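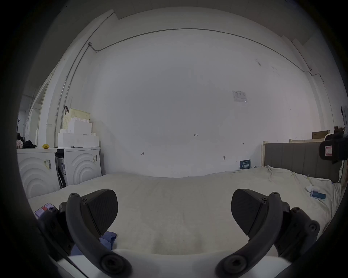 Ticket: print shop returns a blank proof for the linocut edition
Status: Resolved
Opened by: Ngân Trình, Vesar gallery
Assigned to: Orestis Kalogeropoulos, Seravgate support

Ngân Trình, Wednesday, 9.40
We're putting up the catalogue for the Xuân Ung show of prints. 98 works are loaded. Every work gives a proof sheet except the linocuts from the Akberg set, which come out as a blank page with the caption under it. Logged out and back in, same result. Tried a second computer, same result.

Orestis, 10.15
Thanks. Can you tell me how the Akberg files were saved, and whether they show properly on the public page?

Ngân, 10.32
They show fine on the public page. They were scanned at 400 dpi and saved as TIFF by Đạt Khương, who did the older prints as well. The older ones proof without trouble.

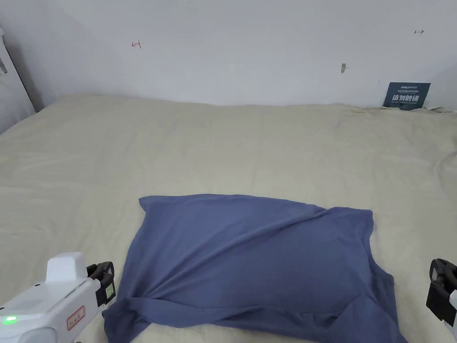 He thinks the only change was that he scanned the linocuts as pure black and white to keep the cut edges sharp. The older ones were greyscale.

Orestis, 11.20
That looks like the cause. The proof tool drops one-bit files – the web page makes its own copy, so you don't see the fault there. Please convert one to 8-bit greyscale, upload it again under the same catalogue number and run the proof.

Ngân, 11.48
Done with the first linocut. Proof is correct, edition line reads 30 as it should. Will do the rest after lunch.

Ngân, 15.05
All converted and proofed. One still had the old caption with an edition of 40, but that was our typing. Fine to close.

Orestis, 15.10
Closed. Fault passed to the developers. Please keep the original scans.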